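Taltora Gift and Stationery Exchange
November update for members and donors. Thread, 1/11

The Exchange has now completed its autumn sorting of donated presentation boxes. We set out in this thread what was received, how it has been graded, and how member groups may request stock before the winter events.

2/11
The collection points at Washam and Narnudby took in 225 boxes between them. Most are card boxes with a separate lid, of the kind used for jewellery, pens, soaps and small keepsakes. We thank every household and shop that contributed.

3/11
Boxes are graded A, B or C. Grade A is fit to be given as it stands. Grade B has light marks and is suitable once wiped or wrapped with a ribbon. Grade C has torn covering, a broken corner or a missing lid, and goes to the craft shelf.

4/11
Grading is led by Melaniia Ivanyshyn, with Nazar Symonenko keeping the stock list. Questions about a particular batch should be sent to the stock desk and not left with the collection points, which hold no records once a batch has moved on.

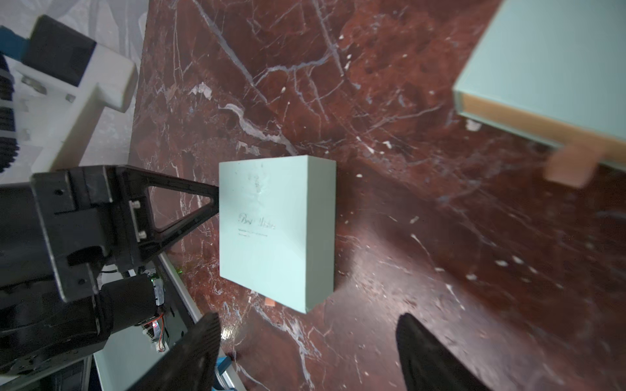 5/11
Lettered lids are listed separately this season. Member groups told us last winter that a general greeting is far easier to place than a lid naming one occasion, and the list now reflects this. "Best Wishes" in silver on mint green, for instance, will serve equally well for a retirement, a wedding or a school leaving gift. A smudge on the lid, as on this one, should be tried with a dry, soft cloth before a grade is given. Please do not use spray cleaners on metallic lettering.

6/11
Edges deserve the same attention as lids. Where the coloured covering stops short and the tan card shows, the box is normally entered as Grade B — unless the gap is on the underside, in which case it may stay at A. Uliana Vasylenko has prepared a one-page guide, and printed copies are held at both collection points.

7/11
Inserts. Foam pads, tissue and ribbon pulls should remain with the box they came in. Loose inserts are accepted but cannot be matched on request. We regret that we cannot take boxes that have held food, candles or strong perfume.

8/11
Requests. Each member group may ask for up to eight lettered boxes and any number of plain ones, subject to stock. Please state the inside measurements you need, as outside measurements have led to several returns. Colour preferences are noted but not guaranteed.

9/11
Collection is from the Tarawneh Building, side entrance, between 2 pm and 5 pm. Bring a rigid crate or a strong carrier. Boxes stacked loose in a car boot tend to lose their corners on the way home.

10/11
Ezequiel Zabala will hold a short session on covering and relining Grade C boxes later in the month. Eight places are available and materials are provided. Members who attended in spring are asked to let new applicants book first.

11/11
The next intake opens once the present stock has been issued. Until then, please keep donations at home — the shelves at Narnudby are full. Request forms are available from the stock desk.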